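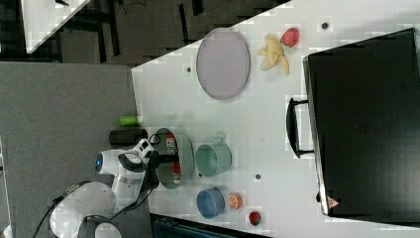
Before you set a single cup down, do give the table itself a few minutes of your time, as everything in the Flondcombe play kitchen depends on having a clear, clean top to begin with. Wipe it over with a soft cloth and let it dry. Then bring the toaster oven across first, being much the largest piece, and settle it at one side with its long black bar handle facing in towards the food and crockery. The oval plate can go down next, with the banana and a strawberry close by, and you'll soon get a feel for how much room is left for the mug and bowls.

## Section 2: Laying out the small pieces

1. Place the oval tray a comfortable distance from the oven – little elbows need more space than you'd think.
2. Lay the ketchup bottle on its side, lengthwise along the tray. It rolls if it is put straight on the table.
3. Stand the light blue cup near one end of the tray, with its opening upwards.
4. Check that the oven door still has room to open.
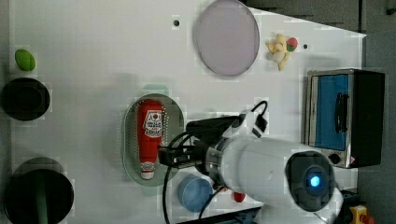 *Photo: Podon Play Kitchens, Flondcombe guide, 18 June 2021*

**Note:** If you have the larger Gilmartin box, you may find more pieces than will sit happily on one table. Put out a few at a time and keep the rest back for another day. We have always found that children play longer that way, and tidying up is a good deal kinder on the knees!

5. Group the bowls and the pot together, so that anyone "cooking" can reach them all without leaning over the plate.
6. Add the fruit last of all. The orange slice sits nicely beside the blue bowl, and the strawberries can go wherever you please.

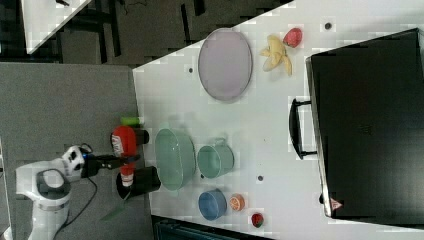 *Fig. 9. Bowls, pot and orange slice together, with the oval plate left empty for serving.*

**Caution:** Keep cups and bottles back from the edge of the table once play begins. The toy food is for pretending only, so please don't heat it or put it in a real oven.

For spare pieces, write to the Siltgate shop and quote part number 463.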